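Packing a kitchen in 17 boxes

March 12, 2023

Hello again from the new place! Well, new to us. The house on Sandhu Street was built in the fifties and the kitchen has one drawer that opens and three that think about it. We moved in over the winter, and I promised a few of you I would write up how the packing went, so I finally sat down with coffee and my notebook.

First, the confession. I owned 508 things in my old kitchen. I know this because my brother-in-law Dale Petrenko dared me to count, and I am the kind of person who will count teaspoons on a dare. That number includes every lid. It includes the lids that fit nothing. I also found four potato mashers, and I don't even like mashed potatoes very much.

Dale's rule was that I could have 17 boxes and whatever was left over had to go. I argued for more and lost. So I started with the stuff I use every single day (kettle, good knife, two pans, the chipped blue bowl) and worked outward from there. By box nine I was into the cake tins and getting sentimental. By box twelve I was wrapping a gravy boat in a bath towel and telling myself it was for Thanksgiving.

The trick that saved me was packing by job. Everything for breakfast went in one box, everything for baking in two more, and so on. When we got to the new house I could open the breakfast box first and leave the rest taped up for days. I used to pack by cupboard, and I remember one move where I ate cereal out of a measuring cup for a week. 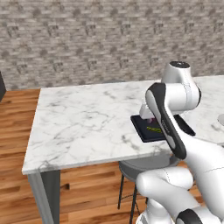 Marble top, black tray.

Now for countertops, because so many of you wrote in about them. The ones we inherited are a tired beige laminate with a burn mark next to the stove. I went to the showroom at Desetti and fell hard for the white marble – then I asked about lemon juice and red wine and fell back out again. Marble stains and it etches, and I am a spiller. My neighbor has it and loves it, but she wipes as she goes. We're leaning toward butcher block for now, and I've put $1,000 in an envelope toward it.

As for the things that didn't make the cut, most of them went to the swap table at Pameo, where they were very nice about the mashers. I kept one. I have missed precisely one item since, a little strainer for tea, and I bought another for less than the price of a sandwich.

Next time I'll get into the pantry shelves, which are a whole other story. If you have a fix for sticky wooden drawers, please write back and tell me – candle wax worked on the first one for two days and then it jammed again with all the forks inside.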